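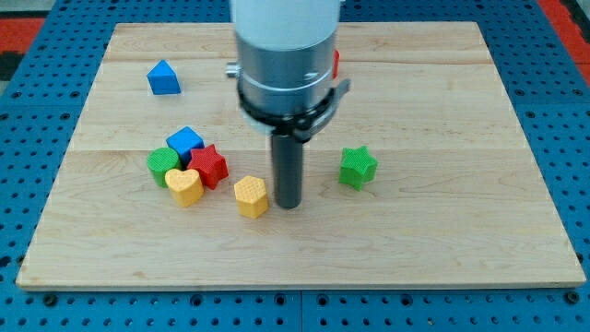

Wellthorpe's comment on the first draft was that a shape set needs no talk at all, as any block will stand up if the table is level. Start from that and answer it with the blocks.

Slide 1. Two terms, used the same way all through: face and edge. A prism has two matching end faces. Lay it on an end face and the outline from above is the shape's name – triangle, hexagon. Lay it on a side face and the outline is a rectangle. Say this slowly.

Slide 2. Seven blocks on the board. Point to the yellow hexagonal one first, then the blue triangular prism, which stands away from the main group. The tops are textured with a fine grid of small dimples. Pass the Povdale samples along the rows now and keep talking.

Slide 3. The board. Light wood, long strips joined side by side, straight edges. The strips give the group a reference line when they are asked to set a block square. Ask for one side of the hexagon parallel to the grain, then turn it until a corner points along the grain. Wait for the answers.

Slide 4. Spacing. Five blocks close together, two apart. Sorting tasks go badly when every gap is the same, so vary them. In the November session at Nosemora we used a regular grid and had to lay everything out again.

Slide 5. Record sheet. One row per placement, shape before color. The log now holds more than 1000 rows. Skip the column totals if time is short – they are in the handout.

Questions, then collect the samples.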